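Keeping a Packing Arm Happy: Tips for the Small Workshop

Updated 6/12/22

If you have read this page before you will know that I am fond of my label gun, my tape dispenser and a good sharp knife, and that I came to robots with a fair bit of grumbling. So it is a slightly sheepish pleasure to tell you that the Trikwood packing arm, which we took on a monthly plan from Pilden, has earned a set of tips all its own. I have had several letters asking whether a hire arm is worth the bother for a workshop that sends out parcels by the trolley-load but can't run to a proper packing line. My answer is yes, mostly, with a bit of housekeeping!

First, the plan itself. Pilden deliver the arm on its stand, set it up, and come back after a fortnight to put right whatever you have got wrong. Ours has handled 2571 boxes since it arrived, and 1285 of those went through without anyone laying a hand on them. You may think that a poor score (I did, at first), but nearly 1000 of the rest were in the early weeks, when we were still feeding it boxes in any old state. Most of what follows is about the state of the box.

Flaps. Fold them right back and crease them hard with the side of your fist. A flap that springs up halfway gets in front of everything, the cameras included, and the arm will stop and sulk until you come over. If a box has been opened in a hurry and the edge is ragged, trim it with a knife or put a strip of tape down it.

Old labels. Peel them or cover them before the box goes anywhere near the arm. A warm hairdryer does wonders on the stubborn ones, and a little cooking oil on a rag takes off the gum that is left behind, though do keep the oil away from any spot where you mean to stick a new label.

The table. Plain and pale is best. We tried a patterned oilcloth, which was cheerful and a complete nuisance. Wipe it down at the end of the day with a barely damp cloth and dry it with a tea towel, and go easy on spray polish, or your lighter boxes will skate about.

The rack. Ours is stainless steel with blue bins, and I would buy the same again. Wipe along the grain of the metal and never across it. A drop of washing-up liquid in warm water is plenty for finger marks. Loose plastic bags can go in a bin of their own, ready to be used again.

The fingers. The Menine rubber pads that Pilden sell as an extra are dear for what they are. I would wait and see whether you need them. What the fingers do need is a dry brush (an old pastry brush is perfect) once a week, to get the cardboard dust out of the grooves. Switch off at the wall first, please.

As for the help line, it is friendly but slow. I waited 2 days for an answer about a squeak, and by then I had found the loose bolt myself. The manual is good on safety and rather thin on everything else, so keep a notebook by the table and write down each stoppage while it is fresh in your mind.

Cardboard, steel rack and blue bins, with the arm's black fingers in the last one:

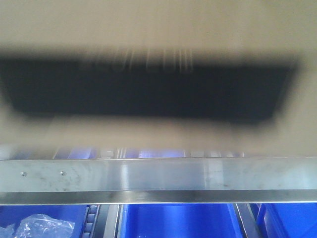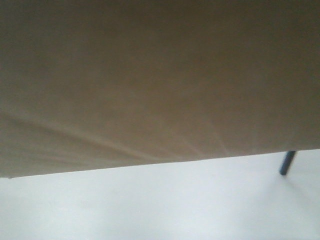
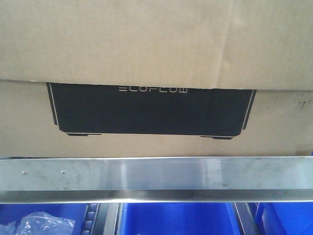
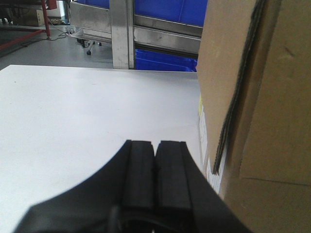

Ham wrote in to add that the flap advice goes double in December, when the cardboard has been sitting in a cold store and turns limp. The remedy there is to bring the boxes indoors the night before and stand them on end, well apart, so the air can get round them. Ham also pays for the fortnightly visit to be repeated every quarter and thinks it the best part of the whole plan, squeaks included.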